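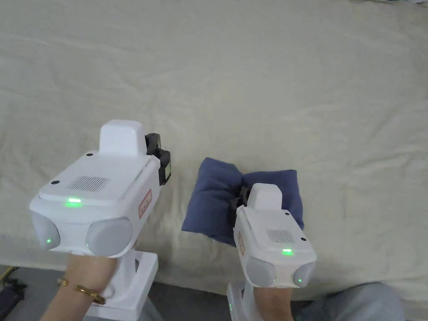 *Navy-blue cushion on a cream sheet.*

# Report of the Reading Room on the Matter of the Word

The Reading Room of the Foreign Secretariat at Etora is required to submit, before seven each morning, a digest of the press of neighbouring states. The following account is submitted at the request of the Under-Secretary and concerns the digest for the second night of the Kallio talks, in February.

On that night the duty reader received 39 newspapers by the late train. Most dealt with the talks, at which Etora and Dresico were to settle the use of the winter harbour at Kallio. The harbour had been closed to Etoran ships for 29 years. The principal newspaper of Dresico carried on its front page a short unsigned article, which was understood in all quarters to have been written in the Ministry there. It stated that the government of Dresico would regard the return of Etoran ships to Kallio with a certain word.

The word has no settled meaning in our language. In the northern districts of Dresico it is used of the feeling with which a family receives a relative who left after a quarrel. In the capital it is used of patience with a bad debt. The official dictionary gives "forbearance". The duty reader, whose mother came from the north, entered "welcome".

The digest was approved at twenty to seven by the senior reader, who did not consult the original. It was then sent by wire to the delegation at Kallio, where it was read at breakfast.

The Reading Room has since obtained the delegation's minutes. They record that the Etoran side had come prepared to open with a protest concerning harbour dues, and that this protest ran to nine pages. After breakfast it was withdrawn. The head of delegation instead thanked Dresico for the generosity of its press. The minutes note a long silence on the other side of the table, followed by a request for an adjournment.

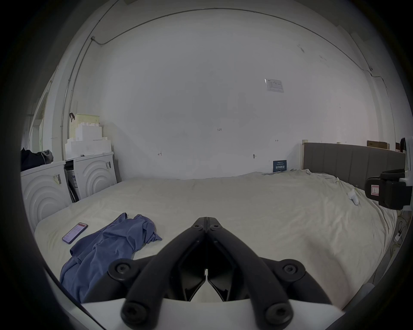 *The bed with its wrinkled cream sheet.*

During the adjournment the delegation of Dresico wired its own Ministry to ask whether the article had been intended as a welcome. The reply took 46 minutes. It stated that the article had been intended in the sense in which it had been understood, and that the delegation should proceed accordingly.

The harbour was opened to Etoran ships that same evening, at the old dues. The Teda pilots, who had been told to expect nothing before spring, brought in the first vessel without lamps on the outer mole.

The error was discovered in the afternoon by a junior reader preparing the index. The senior reader was informed and came at once to the Reading Room, where the duty reader had remained beyond the end of the shift. Both readers examined the article again under the good lamp. The senior reader was of the opinion that a correction must be issued. The duty reader asked to which of the two governments it should be addressed. The question was put in writing to the Legal Section, which returned it unanswered, with a note that the form was out of date.

The Reading Room accordingly submits the following findings.

The translation was not in accordance with the official dictionary. The senior reader should have consulted the original and has been so advised. The duty reader has been transferred to the southern desk, where the press is smaller, and has asked that the newspapers of Dresico continue to be forwarded for private reading. This has been allowed.

In the new edition of the dictionary of Dresico, received here last month, the entry for the word has been extended. "Forbearance" is now given as the second sense. The Reading Room has ordered two further copies, one of them for the southern desk.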